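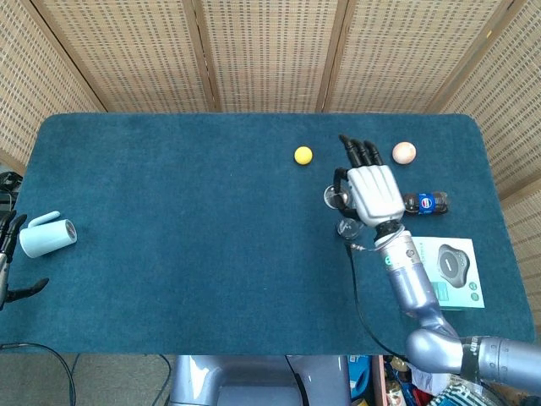 4. Delivery, Installation and the First Weeks of Use

Most of what has been written about buying large kitchen appliances stops at the store counter. We think the more interesting part starts after that. A dishwasher or a built-in oven is chosen in one room and lived with in another, and the step between the two is where our data became rich. This section looks at what happened to the 300 Lillton households in our sample from the day their appliance was delivered to the end of the 60-day return period.

4.1 Who installs, and who explains

Households in the sample bought from one of two dealers. Baretia sells mainly from a showroom and sends its own installers. Alton sells mainly by phone and catalog and passes the installation to local plumbers and electricians. Prices for the same model were close, and both dealers offered the same return period, so we were able to compare two ways of getting the same machine into the same kind of kitchen. It is rare to find such a clean pairing in one town, and we made as much use of it as we could.

Our first guess was that the dealer's own installers would do the better job. On fit and finish they did: doors lined up with the neighboring cabinets, hoses were routed without kinks, and the plinth was nearly always back in place before the van left. But when we asked owners how well they understood their new appliance, the Alton buyers came out ahead on several points. They knew where the shut-off valve was. They knew how to set the water hardness on a dishwasher, and many had already done it.

The interviews, held in February with 32 owners, gave us a wonderful amount of detail on this. Local tradespeople tended to work while the owner was in the kitchen. They asked where the breaker was, had the owner hold a door or read out a line of the manual, and ran a short first cycle together with the household. Baretia's crews were faster and more practiced, and they often finished while the owner was in another room. One owner put it this way: "They were so good that I missed the whole thing." She had no complaint at all about the work. She had run her dishwasher without salt for five weeks.

4.2 Measuring before buying

The second result concerns measurements. Each household filled in a short form on how it had checked the space for the appliance. We sorted the answers into 4 groups: measured the opening, measured the old appliance, relied on a standard size, and did not check. The second group surprised us. Owners who measured the old appliance felt very sure of their numbers, yet they reported trouble at delivery more often than owners who measured the opening. Old machines are frequently a little smaller than the hole they stand in, and the gap behind them may be full of pipe, cable or a socket that a deeper new model needs to clear.

Depth was by far the most common problem. Width is printed in large type in every catalog, and height can be adjusted on the feet, but depth is given in several ways: with the door, without the door, with the handle, or with the space required for hoses. Ovens of European make added a further twist in older Lillton kitchens, where the cabinets had been built around wider domestic models. Filler strips solve this neatly, and we saw some lovely work by local carpenters, but few buyers had allowed for the cost.
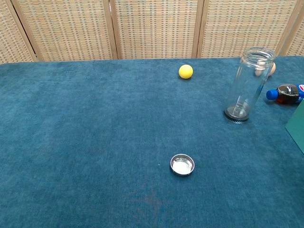

The return figures should be read with these problems in mind. A return was recorded only when the appliance physically went back to the dealer. Exchanges for a different depth or door color were entered separately, and so were visits in which an installer came back to correct something. If all three are put together, the picture changes a good deal. Alton had more exchanges, mostly for fit, while Baretia had more second visits, mostly for questions that were answered in a few minutes and required no tools. Both dealers paid for these, and both told us they had never looked at them side by side.

Figure 4. Table with a teal-blue cloth and a folding woven screen behind it.

4.3 The Vlad checklist

Vlad is the name of the one-page checklist we drew up for the second half of the study. It asks the owner to do a handful of things with the installer present: close and open the water supply, find the filter and take it out, set the hardness, start the shortest program, and write the model number somewhere other than on the machine. The page was handed over with the delivery note, and installers from either dealer were free to use it or leave it.

We were delighted by how readily it was picked up. Several installers added lines of their own in pen, the most frequent being a reminder to check for transport bolts on washing machines. Owners who completed the page asked for fewer second visits than those who received it and set it aside. We cannot say how much of this is the page itself, as people who fill in checklists may also be people who read manuals. A version of the study in which the page is assigned by street would settle the matter, and we would love to see it done.

One limit deserves a mention before we turn to energy use. Nearly all the kitchens in the sample are owner-occupied. In rented homes the person who chooses the appliance and the person who loads it are usually different, and the delivery visit may well be attended by neither. The form and the checklist would both need rewriting for that case, beginning with the question of who is allowed to shut off the water.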